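The robotics club at Gurncombe meets after lessons in a room with 3 working computers. This year its members entered the kitchen round of the Floltstead student competition, which is run entirely in simulation.

"We had a term to get two arms to clear up a breakfast," says the teacher who leads the club. "Most of that went on the fingers."

The students logged 1,355 practice runs between January and May. Early on, they moved both arms at once and kept losing track of which was doing what.

"So we made a rule - one hand works, the other waits," says a Year 10 member.
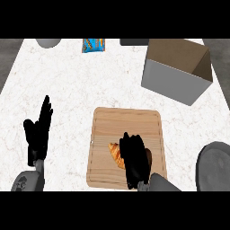 "Pastry is harder than a tin, as you can't just close the hand and hope. I rewrote the grip part twice, and I'd still like it slower."

The club's next entry is due at Dreltstead in the autumn.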